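Moving the blog build off the old laptop

I finally moved the build for this site off the old laptop and on to the small box under the stairs. It took two evenings, and most of the second went on one error, so I am writing it down.

The setup is plain. Posts are text files, a script turns them into pages, and Zitari copies the pages to the server. On the laptop that had worked since November without my touching it. On the new box the first run stopped at file 51 with "target not reachable", although I could ping the server from the same terminal.

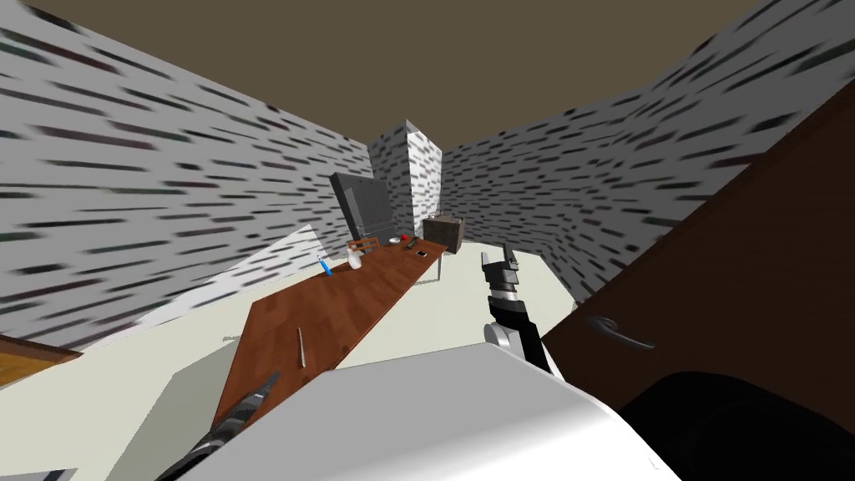 What I tried first

I reinstalled Zitari. Same error, same file. I turned the firewall off and on again. I also renamed file 51, in case there was an odd character in the name, and the run then stopped at whichever file had taken its place.

That pointed to a limit of some kind. The old laptop had a config file in my home folder which I had forgotten about, and I had not copied it over. Without it Zitari opens a new connection for each file, and my host, Breltomen, drops you after 50.

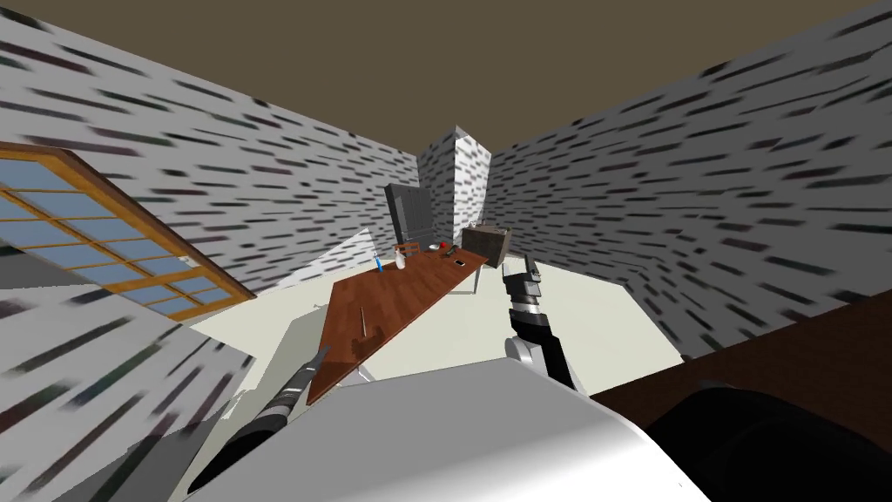
I copied the file across, set the number of connections to 2 and ran it again. All 1239 files went up in one go. Before that I had been running it in batches by hand, which works but is dull, and I missed a folder twice.

If you see the same message, look for the config file before anything else. Zitari doesn't warn you when it is missing. It uses its defaults and carries on.

Still to do

The page titles with accents in them come out wrong on the new box. The post on the Mészáros keyboard layout is the worst one. I think it is the locale setting, but I have not checked yet. The nightly backup to the Erkdale machine also needs a new key, and it keeps 7 copies, so I have a few days before that matters.
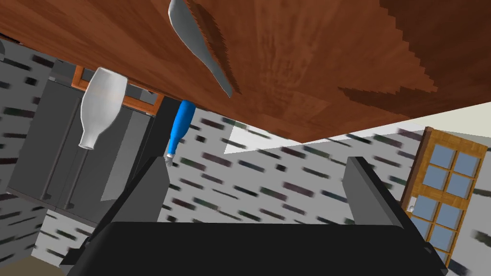
Bottle and grey utensil, simulated view.

Comments are open if you know the locale fix.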